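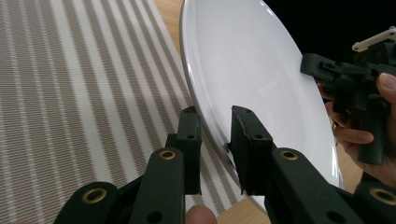 Research Analyst, Sovereign Debt Restructuring (fixed term)
Posted 3/23/26
Reference: SDR-14
Reports to: Angeliki Galanis, Head of Public Debt Research

Psarras is a research and advisory firm working for finance ministries and debt management offices in low- and lower-middle-income countries. We are hiring an analyst for the restructuring desk. The contract runs for 14 months, with the option of one extension.

The desk models the effect of payment suspensions, maturity extensions and principal reductions on government cash flow. Most of the work uses loan-level data supplied by the borrower. The records arrive in mixed formats and have to be reconciled against creditor statements before any modeling starts. Applicants should expect reconciliation to take up a large part of the first quarter.

Duties
Build and maintain loan-by-loan repayment schedules in Lusent, our in-house debt database.
Calculate present value under agreed discount rates and document every assumption.
Test comparability of treatment across official, bondholder and commercial bank claims.
Draft technical notes for client staff, normally two per month.
Check the work of other analysts before release. No figure leaves the desk with only one signature.
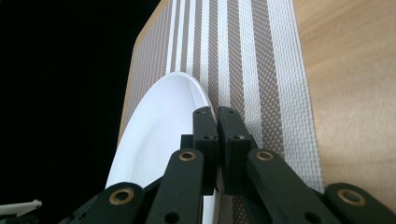 Requirements
A master's degree in economics, finance, statistics or a related field, or a bachelor's degree with at least two years of work in a debt office, central bank or similar setting.
Good working knowledge of spreadsheets and either R or Python.
Familiarity with the terms found in bilateral loan agreements, including grace periods, penalty interest and cross-default clauses.
Clear written English. French or Portuguese is useful but not required.

Conditions
Full time, hybrid. Office days are set by the desk and may change during a client mission. Travel is limited to 60 days a year and is booked by the firm. Analysts may not hold or trade government bonds issued by any current client. A signed declaration is needed before the start date.

How to apply
Send a resume and a writing sample of no more than two pages through the Lonine applicant portal, quoting the reference number. The sample must be your own work and must contain at least one table. Applications sent by email will not be entered in the system.

Shortlisted applicants will receive a timed exercise lasting 60 minutes. It consists of a small set of loans with errors in the records, and a request for a corrected schedule. Interviews follow by video.

Persons who applied for the February opening on the Moltasell project may apply again and should submit a new writing sample.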